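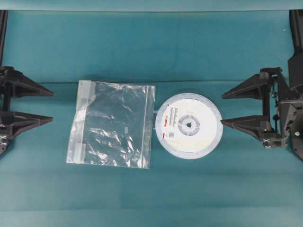

청록색 직물을 씌운 작업대 상판과 흰색 릴. 상판을 가로지르는 접힌 선이 남아 있다.

Prokier 작업대 커버 사용기: 색과 바닥 마찰은 합격, 접힌 자국은 감점

글 Amra Gashi
2018년 5월 12일

작업대 커버는 비교 자료를 찾기 어려운 품목이다. 판매 페이지에는 대체로 색상명과 치수만 나와 있고, 실제로 소형 부품을 굴려 보거나 릴을 세워 본 기록은 드물다. Prokier 커버를 14주간 사용했고, 그동안 적어 둔 메모를 항목별로 정리한다. 비교 대상은 이전에 쓰던 Ceder의 고무 매트와 Hallell의 펠트 덮개다. 세 제품 모두 직접 구입했다.

제품 개요

상판 전체를 덮는 직물 커버이고 색은 청록 한 가지만 샀다. 구입한 규격은 긴 변이 200cm이며, 포장을 벗기고 저울에 올린 무게는 847g이었다. 판매 페이지의 표기 무게보다 조금 가볍지만 설치나 사용에 영향을 줄 차이는 아니다. 직물의 조성은 포장에도 설명서에도 적혀 있지 않다. 세탁 표시는 있는데 조성 표시가 없는 것은 이해하기 어렵고, 문의 메일을 보냈으나 답변은 색상 재고 안내뿐이었다.

구성품은 커버 본체와 고정용 밴드, 접은 종이 한 장짜리 설명서가 전부다. 설명서의 그림은 작고 글씨는 더 작다. 밴드의 앞뒤가 바뀌어도 체결은 되기 때문에 처음 설치할 때 한 번 거꾸로 끼웠다가 다시 풀었다. 봉제선이 바깥을 향하면 잘못 끼운 것이다.

설치

상판 네 모서리에 밴드를 걸고 앞쪽부터 당기면 된다. 뒤쪽부터 당기면 남는 천이 앞 모서리에 몰려 손목에 걸린다. 설명서의 순서는 뒤쪽부터로 되어 있으나 따르지 않는 편이 낫다. 혼자서도 가능하고 공구는 필요 없다.

상판 두께가 얇은 작업대라면 밴드가 느슨해진다. 보조 테이블에 시험 삼아 씌웠을 때는 팔꿈치로 미는 정도의 힘에도 천이 밀렸다. 밴드 길이를 조절하는 버클이 없어서 매듭을 지어 줄였고, 그 뒤로는 밀리지 않았다. 버클 하나면 해결될 문제를 다음 판에서도 방치한다면 별점을 더 깎을 생각이다.

접힌 자국

가장 큰 감점 요인이다. 제품이 접힌 상태로 배송되며 그 선이 그대로 남는다. 위 사진에서 상판을 가로지르는 희미한 선이 그것이다. 깊지는 않다. 손끝으로 쓸면 알 수 있는 정도이고, 종이를 올려 글씨를 쓸 때 펜 끝이 한 번 걸린다.

처리 방법을 몇 가지 시도했다.

저온 다림질: 천 하나를 덧대고 눌렀다. 선이 옅어졌으나 사라지지는 않았다.
분무 후 자연 건조: 잔주름에는 효과가 있었고 접힌 선에는 거의 없었다.
무거운 책을 올려 하룻밤 두기: 차이를 확인하지 못했다.
장력을 높여 다시 씌우기: 가장 나았다. 다만 밴드가 버티는 한도가 있어 세게 당기기는 부담스럽다.

Hallell 펠트 덮개는 말아서 배송되므로 이 문제가 처음부터 없다. Prokier도 심지에 말아 보내면 그만인데 포장 부피 때문에 접는 쪽을 택한 듯하다. 구매자로서는 배송비를 더 내더라도 말린 쪽을 고르겠다.

색과 시인성

색은 채도가 낮은 청록이다. 회색 매트보다 흰 물건이 잘 보이고, 검은 물건도 윤곽이 묻히지 않는다. 흰색 릴을 올려 두면 테두리가 분명하게 드러난다. 아주 작은 흰 티끌 하나도 금방 눈에 띄는데, 이것은 장점이자 단점이다. 잃어버린 부품을 찾을 때는 고맙고, 청소를 미룬 날에는 거슬린다.

표면에는 약간의 얼룩덜룩한 색조가 있다. 완전히 균일한 단색을 기대했다면 실망할 수 있다. 제품 사진을 찍을 배경지 대용으로 쓰려는 경우에는 권하지 않는다. 빛의 방향에 따라 음영이 생겨서 배경을 한 번에 날리기 어렵다. 작업용으로는 결점이 아니다. 오히려 무광에 가까워 스탠드 조명을 낮게 두고 오래 들여다볼 때 눈이 편했다. Ceder 고무 매트는 같은 조명에서 반사광이 심했다.

투명한 부품은 별개다. 투명 와셔와 투명 필름 조각은 청록 위에서도 잘 보이지 않았다. 이 용도로는 짙은 단색 트레이를 따로 두는 수밖에 없다.

마찰과 구름

릴을 다루는 작업이 많아 이 항목에 시간을 가장 많이 썼다. 시험은 세 가지 커버 위에 같은 릴을 눕히고, 세우고, 끝을 당기는 순서로 진행했다.

눕힌 상태에서는 Prokier가 가장 안정적이었다. 릴의 옆면이 직물에 넓게 닿아 가볍게 건드려서는 돌지 않는다. 풀어 쓰려면 손으로 잡아 주거나 축에 걸어야 한다. 고무 매트는 마찰이 지나쳐서 릴이 걸렸다가 튀듯이 움직였고, 펠트는 부드럽게 돌지만 보풀이 릴 테두리에 붙었다.

세운 상태에서는 차이가 줄어든다. Prokier 위에서 릴은 천천히 굴러가다 접힌 선 부근에서 방향이 틀어졌다. 접힌 자국이 미관 문제에 그치지 않는다는 뜻이다. 선을 작업자 쪽이 아니라 먼 쪽에 오도록 씌우면 실제 작업 영역에서는 피할 수 있다.

빈 릴과 감긴 릴의 결과도 달랐다. 감긴 릴은 무게 때문에 자국의 영향을 덜 받는다. 빈 릴은 책상을 치는 정도의 진동에도 위치가 바뀌었다. 빈 릴을 상판에 세워 보관하는 습관이 있다면 어느 커버를 써도 굴러떨어진다.

소형 나사는 직물의 결에 걸려 잘 멈춘다. 떨어뜨렸을 때 튀는 높이도 맨 상판보다 낮다. 단, 나사를 손톱으로 집어 올릴 때 천이 같이 들리는 일이 있다. 장력이 느슨한 날에 더 잦았다.

오염과 세탁

먼지는 점착 롤러로 충분히 제거된다. 연필 자국은 지우개로 문지르면 번지기만 하므로 마른 솔로 터는 것이 낫다. 기계유를 한 방울 떨어뜨려 보았는데 중성세제를 묻혀 두드린 뒤에도 옅은 테두리가 남았다. 기름을 쓰는 작업에는 맞지 않는다.

3월에 한 번 손세탁을 했다. 물빠짐은 거의 없었고 수축은 줄자로 재어 확인되지 않는 수준이었다. 건조 후 표면의 촉감이 약간 거칠어졌으나 다음 날부터는 의식하지 못했다. 세탁기 사용은 표시상 가능하다고 되어 있는데 밴드의 봉제가 미덥지 않아 시험하지 않았다.

내구성

앞 모서리의 봉제는 아직 멀쩡하다. 팔이 닿는 부분에 광택이 생기지도 않았다. 밴드는 왼쪽 앞 하나가 조금 늘어났다. 이 속도라면 밴드가 천보다 먼저 수명을 다할 것이다. 교체용 밴드는 판매하지 않는다. 규격이 비슷한 고무줄을 사서 꿰매면 되겠지만, 소모품을 따로 팔지 않는 점은 기록해 둔다.

절단 작업은 당연히 금물이다. 칼날이 스치면 올이 나간다. 재단용 매트를 위에 깔고 쓰는 조합은 문제가 없었고, 매트가 직물 위에서 미끄러지는 일도 없었다.

다른 제품과의 비교

Ceder 고무 매트: 기름과 칼날에 강하다. 반사가 심하고 새 제품의 냄새가 꽤 오래갔다. 접착제나 윤활제를 쓰는 사람에게는 이쪽이 맞다.

Hallell 펠트 덮개: 접힌 자국이 없고 촉감이 가장 좋다. 보풀이 날리며 소형 부품이 섬유에 파묻힌다. 세탁 후 모서리가 말렸다.

Prokier 커버: 시인성과 눕힌 릴의 안정성에서 앞선다. 접힌 자국과 밴드가 약점이다.

Sung에서도 비슷한 색의 커버가 나온다고 들었으나 구하지 못해 비교에서 뺐다. 재고가 들어오면 같은 순서로 시험해 이 글 아래에 덧붙이겠다.

평가

시인성 5점 만점에 5점
마찰 특성 4점
설치 3점
세탁 및 관리 3점
마감과 포장 2점

실이나 선재를 다루고, 작은 부품을 자주 늘어놓고, 기름은 쓰지 않는 작업대라면 구입할 만하다. 얇은 상판에 씌울 예정이라면 밴드를 줄일 방법부터 마련해 두는 것이 좋다. 본인은 당분간 계속 사용하되 밴드가 끊어지면 직접 교체할 계획이다.

추가 메모

구입 후 도착한 상자의 안쪽 라벨에 409라는 번호가 찍혀 있었다. 색상 번호인지 생산 묶음 번호인지 설명서에는 나와 있지 않다. 같은 청록을 추가로 살 사람은 라벨을 버리지 말고 판매처에 번호를 불러 주는 편이 안전하다. 번호가 다른 제품끼리 색이 일치하는지는 확인하지 못했다.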